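Skunbridge Publishes Trial Reporting Rules for Robot Handling Claims, Says Most Current Figures Cannot Be Compared

17 September 2021

Skunbridge, the independent test and review office for handling automation, today released a set of reporting rules for companies and labs that publish success rates for robots picking up and placing everyday objects. The rules run to 8 pages. They ask for very little that a careful team would not already have in its notebooks, and Skunbridge expects them to be unpopular anyway.

The office began the work after reviewing 230 published claims about tabletop handling. Reviewers tried to answer one plain question for each claim: could a stranger set up the same table and run the same trial? In most cases the answer was no. Object positions were missing. Camera mounts had been moved between runs with no note of it. The word "success" was used without a definition.

"I have read the phrase 'robust performance in unstructured environments' more times than I can stand," said Noreen Bangash, head of review at Skunbridge. "Then you ask for the table layout and there isn't one. I don't know what I am supposed to do with a percentage like that."

The rules take a pick-and-place task with a bowl and one piece of fruit as their worked case. Skunbridge chose it for being dull. Even so, a trial of this type leaves plenty of room for a flattering number, depending on where the fruit starts, which way it points and whether a person nudges it between attempts.

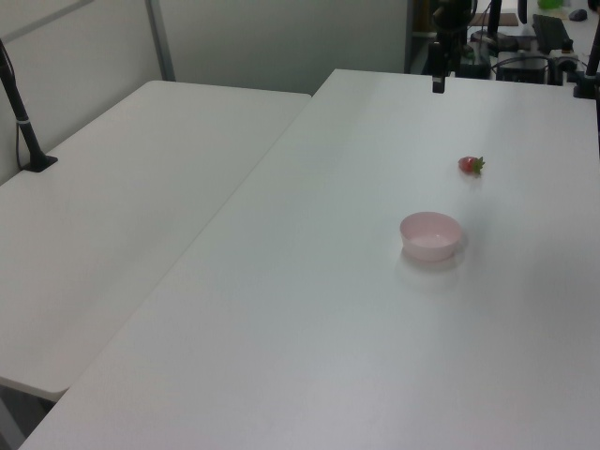 A bowl and a strawberry set out on the worktable, with pole mounts clamped at the table edges.

Under the rules, a published success rate must come with the starting position and orientation of every object, measured from a fixed corner of the table. Where two tables are pushed together, the report must say so and give any difference in height at the join. Clamped mounts are to be marked at the base and checked before each session. Lighting must be stated, including whether daylight can reach the work surface.

A trial counts as a success only if the object ends up where the written task says it should, with no human contact after the start signal. Dropped items count as failures even when they land in the right place. Trials stopped by the operator are failures too, unless the reason was written down at the time. Fewer than 300 trials may still be reported, but as a raw count with no percentage.

For soft produce, the report must also say how damage was judged and by whom. Skunbridge does not set a bruising limit. "We looked for a test we trusted and didn't find one," said Amna Soomro, who drafted the section. "I would sooner leave a gap in the document than fill it with something that sounds scientific."

Two integrators, Zerow and Gorkow, have agreed to publish under the rules for a trial period beginning in October. Adomaitis, which supplies gripping equipment to food packers, commented on the draft and declined to sign. Its objection, printed in full in the appendix, is that the paperwork will slow small teams down. Skunbridge accepts that it will.

Berkay Yalçınkaya, engineering lead at Zerow, said his company was taking part with modest hopes. "Our numbers are going to look worse next to people who don't follow this. Sales has pointed that out to me. I'd still like to see whether buyers read past the first line."

Skunbridge has its own doubts. The rules are voluntary, there is no audit, and a company that wants to hide a bad week can leave it out. The office considered a certification mark and dropped the idea, on the grounds that marks tend to be bought by firms with the budget for them and ignored by everyone else. Nothing in the document should be read as a safety standard or as a sign that a given robot is fit for a packing line.

The rules are free to download from the Skunbridge website, along with a blank trial sheet. Comments will be accepted in writing from users, suppliers and researchers, and will be published with the sender's name.

Press contact: Heloísa Brandão, Skunbridge
Technical questions: Nivaldo Macedo, Skunbridge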